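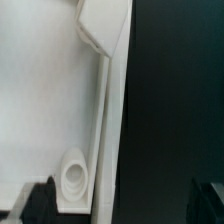

Wrist camera view, low over the work surface.

How to Set Up House Rules for a Two-Arm Robot Bench
By Manju Dixit

I love this part of the job. Give me a bench, two arms and a stack of printed tags and I will happily spend a whole day writing rules for them. Our bench at Komano started out with 2 pages of notes, and Eino Halonen and I have rewritten them three times. What follows is the version we now hand to every new operator, and you're welcome to borrow any of it!

Start with the zones. Before any arm gets power, decide which parts of the table belong to which arm and which parts are shared. Write it down with a simple sketch. Then add the rule that matters most: only one arm may be in a shared zone at a time, and the other one stays parked until the first is clear. Put this in the control program as well as on paper, so a tired operator can't skip it.
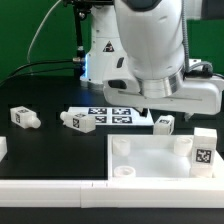 Next, tags. Every part that gets picked up should carry a tag on at least two faces, because sooner or later a part will land with one of them hidden. Print tags matte, stick them down flat and leave a white margin all the way around. Keep a tag log too. Ours is a plain spreadsheet called Lanari, and every ID has its own line (the highest one so far is 2159). Never reuse an ID, even after a part is scrapped. We did that once in August and lost most of an afternoon to it.

Now for speed and grip. Run any new program at the lowest speed your controller allows, start to finish, with a person at the stop button. If it gets through 3 clean passes, step the speed up a little and do it all again. Set grip force per part and save it with the part's ID. Plastic parts mark easily, so begin low and work up.

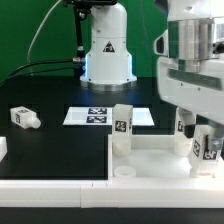 Cables deserve their own rule. Move each arm slowly to the far end of its reach and watch every cable on the way. If one pulls tight, fix the routing before you do anything else. Do this again whenever somebody moves a stand or a camera — even by an inch.

Then calibrate, and write down that you did. We check the cameras at the start of each shift and after any bump to the table. Our log, kept in a binder labeled Dretar, has 534 entries, and I'm a bit proud of that! Each entry needs only a time, a name and the error reading.

Last, the wrist cameras. Save a still from each one when the bench is in good order, and look at it next to the live view before you start. Check the focus and make sure the fingertips sit where you expect them.
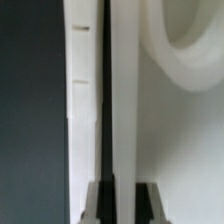
Wrist camera close-up, with the gripper parts along the bottom.

Print your rules in large type and hang them where the operator stands. Ask the newest person on the team to read them out loud while you follow each step at the bench. Wherever they stumble, rewrite that line.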